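Workshop Tips: Opening and Cleaning an Old Desktop Computer

Last updated June 2022

I have kept a small repair bench in my garage since I moved to Canada, and most of what comes onto it is old office towers. People buy them for 39 dollars at a surplus sale, use them for some years, and then bring them to me when they become loud or slow. I wrote these notes first for my own use, so please forgive the order of them.

Before you open anything

Shut the computer down properly, pull the power cord from the wall, and then press the power button one time and hold it for a few seconds. Move the computer away from carpet. A wool sweater is a bad choice of clothing for this work, and in March, when the air in my garage is very dry, I change into a cotton shirt even if it is cold.

Touch bare metal on the case before you touch any board. I have also a wrist strap from Drekanell, and I wear it when I handle memory or a processor. For only dusting I am more lazy.

Lay the tower on its side

Many people try to work with the tower standing. The cards hang, the screws fall to the bottom, and your hand makes a shadow on everything. Put it flat, with the open side up, on a table of good height. Mine is 39 inches, which suits my back. If the table has grooves or slots, lay a small towel beside the case for the screws, or you will be looking for them with a magnet.

Screws and small parts

I use a muffin tin. The side panel screws go in the first cup, the drive screws in the second, and so on in the order they came out. When you close the computer you go backward through the tin. A lid is useful if you have a cat.

Some office towers have hardly any screws. The makers put coloured plastic tabs and clips where your fingers should go, and if a clip does not move, look for a second one before you use force. Old plastic breaks with a small dry sound that I know too well.

Dust

Take the computer outside if the weather permits. Use short puffs of air and hold the fan blades with a finger so they do not spin. A soft paintbrush is good for the corners and the grille. I do not use the household vacuum cleaner inside the case.

Do not open the power supply. You can blow air through it from outside, and that is enough. If it smells burnt, replace the whole unit. Read the label on it first, as the new one must give at least the same watts and must have the same shape.

Processor and thermal paste

Under the cooler there is old paste, and after so many years it is often like chalk. Warm the computer up for ten minutes before you unplug it and the cooler will come away more easily. Twist it gently, do not pull straight up. Wipe the metal top of the processor with a coffee filter and some isopropyl alcohol until no grey comes off. I leave the processor sitting in its bracket while I do this, there is less risk for it there. 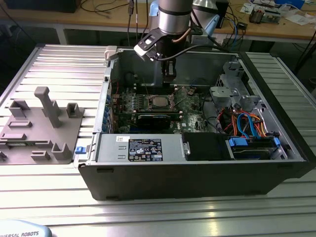 For the new paste, a drop the size of a pea in the middle. The Lastisex tube that I bought for the bench has lasted a very long time with this method. Tighten the cooler a little on each corner in turn, and remember to connect the fan again — I forgot this once and the computer started to beep at me.

Cables

Before you disconnect cables, put a bit of masking tape on each one and write where it goes. The colours of the power wires are a help, but two data cables can look the same. Fold the extra length together with a hook-and-loop tie and keep it away from the fans. Mok sells these ties on a roll and you cut them as you like.

When you close it

Run it for a while with the panel off and listen. Then check that no tool remains inside, put the panel back, and write the date on tape at the rear. I keep my labels and spare screws in a Tronum drawer box under the bench, with the drive clips in a separate drawer at the bottom.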